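Bickerstaff Demonstration Kit
Handheld gripper and training recipe for tabletop tasks

Sold by Zasedico. Listing updated 20 Apr 2023.

The Bickerstaff kit is a handheld gripper with ribbed soft fingers, plus the recipe the Wustport lab used to turn hand-collected demonstrations into a policy for a robot arm. You record the task by hand on an ordinary desk, train on the recordings, and run the result on an arm you already own. We stock it and we use it. We also think the claims made for the method run ahead of the evidence.

The Wustport report says 50 demonstrations are enough for a pouring task. Maybe so – on their desk, with their mug. The test was 20 trials in one room, and the report gives no results for a second room. We asked for the failed runs in December and are still waiting.

In the box
Gripper with 2 fingers fitted
2 spare finger pads
Printed recipe and settings sheet
Access to Grosness, the labeling software (one seat)

Not included: arm, arm mount, computer.
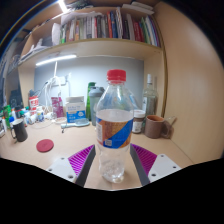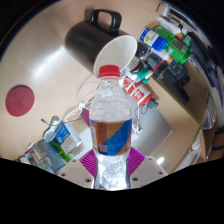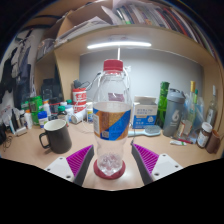

Bottle and mug task, cluttered desk.

Our main doubt is about what the policy learns from a desk it has seen too often. A network trained on one workspace can lean on the background and look very good until somebody tidies up. The red-capped bottle stands out well against pale wood, and the red coaster next to all that beige is a gift to any vision model. We would like to see the same score with a plain cap and no coaster. Clear plastic is a fair choice for a hard object, and we give them credit for it – reflections like the ones low on the bottle in the second picture do cause trouble for depth sensors. If you buy the kit, hold back one room from training and test there before you believe any number, theirs or yours.

Returns accepted on unopened kits. Finger pads are also sold separately.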